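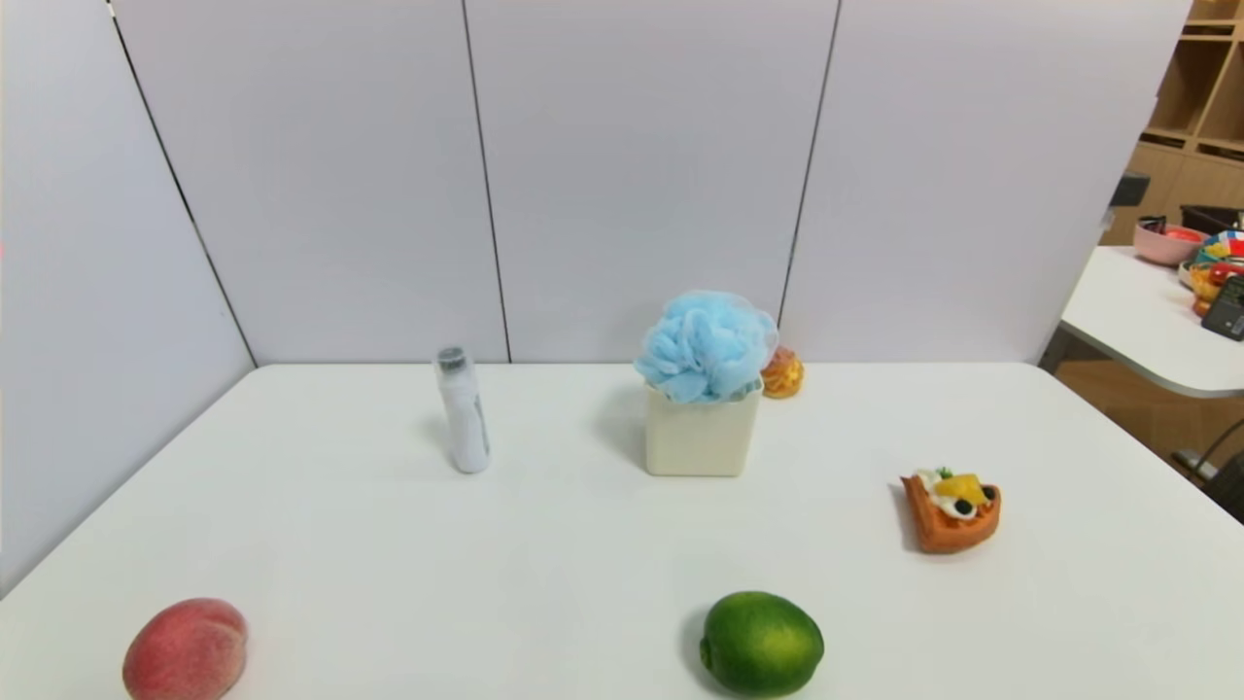

Sorting day at the Carndale house is my favorite Sunday of the whole winter, and this year I finally put it all on one page! We rented the place through Skudska for 12 of us, and after a week of people dropping things wherever they stood, every room needed going through. I started with the odds and ends on the white table – a peach, a lime, a slim white bottle with a dark cap, and a light blue bath sponge stuffed into a little cream-colored container like a cloud that got stuck. The sponge goes back to the bathroom, the peach goes to whoever gets there first (me).

My rule is pretty simple. Food goes to the kitchen, bath stuff goes upstairs, and anything that's for play goes in the big Schmieder box by the door. The toy fruit tart is a play thing, with its orange-brown crust, and I'm sorry to say I reached for it before breakfast.

The lime is staying out on the counter. I love that bright green, and somebody always wants a slice in their water by 2 in the afternoon.

The container I'd happily keep for myself! Square with rounded corners, no shine to it, and a good size for hair ties and cotton pads once the sponge is out of it.

Next up is the Ilteck shelf in the hallway, with all the board games and a puzzle of 150 pieces that I plan to count before it goes back in its box – wish me luck.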